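About Konstead

We sort, restring and resell bead jewellery. Bracelets mostly, bangles and rings too, the odd ornament. Started on a kitchen table in Brollside, five of us now, still on a table. Same floral cloth habit.

Everything that comes in goes into a shallow box first. White floor, so the colours show. Clear strands, brown ones, pinks, all get a look before anything is priced or re-threaded.

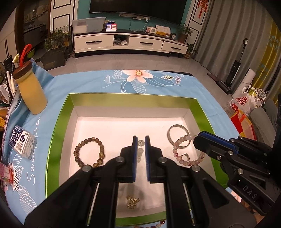
Leidy Agudelo wrote to us in February to say her bracelet came back a bead short and could we please check the box, and we did, and it was there. Posted the same day. She's since sent us 2 more to mend.

Restringing takes 5 working days, longer if its knotted. Bring things to Unit 49, Cekar Yard, or post them. Tangles welcome. Please wrap rings seperately.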